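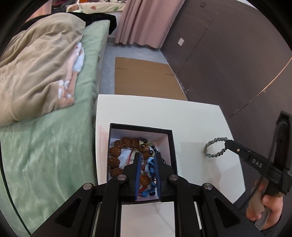 Bracelets and beads in their black box, on a white table.

Getting the house ready before a stomach operation
By Wanda Kapoor, July 15, 2025

I had my hernia mended last November, and as I am the sort of person who makes lists for a weekend away, you can imagine what I was like with a hospital bag. Several of you have written since to ask what I did at home beforehand, so I've gone back through my notebook and typed up the parts that were any use. Your own ward's leaflet comes first, of course, and if it says something different from me, go with the leaflet.

The kitchen

Start with the heights. For a good few weeks I wasn't meant to lift anything heavier than a full kettle, and I hadn't realised how much of my cooking begins with dragging a cast iron pot out from under the sink. Everything I'd want came up to worktop level: one small saucepan, one frying pan, the colander, two bowls, my mug. The big casserole went to Yaw Amegashie next door, who made a lovely groundnut stew in it and sent some back.

Decant the heavy things. A big bottle of washing-up liquid, a sack of rice, the large tub of porridge oats – put a week's worth of each into jars you can pick up with one hand. Milk is the one people forget. I switched to the small bottles and only ever filled the kettle for one cup at a time.

Freeze flat. Soup and mince in freezer bags, pressed out thin on a baking tray, will stand up afterwards like books on a shelf and thaw in a bowl of warm water while you lay the table. Label them on the side that faces you. I wrote mine along the bottom and spent a fortnight guessing.

Go easy on the chilli and the beans for the first batch. The tablets bunged me up something dreadful (sorry, but it's true, and it happens to nearly everyone), and stewed prunes kept in a jar in the fridge door were worth more to me than any of my clever cooking. Ask the pharmacist as well, they've heard it all before.

The bedroom

Sleep on the side of the bed nearest the door, and try it out a few nights early so it doesn't feel strange. A firm cushion held against your tummy helps with coughing, laughing and getting up. Mine was an old one from the caravan at Sornmont, washed twice.

A long charging lead! I can't say this strongly enough. Bending down behind the bedside table for a plug is a misery.

Wide-waisted pyjamas, or a nightie. Elastic sits exactly where you don't want it. Akua Essien lent me two of her summer dresses and I more or less lived in them.

The bathroom

Put the shower gel and shampoo at chest height. If you have a bath mat that slides, and I did, get rid of it and buy one with suckers. Spare loo rolls go on top of the cistern, all of them, never in the low cupboard.

Odds and ends

Write your medicines on a sheet of paper with the times down the side and a box to tick. I set 22 lines to a page and stuck it on the fridge.

Do the ironing, or decide not to. Hoovering is out for longer than you'd think, so ask now who might do it.

Pets need a plan too. Our cat food comes in 4 kg bags, and the cat jumps.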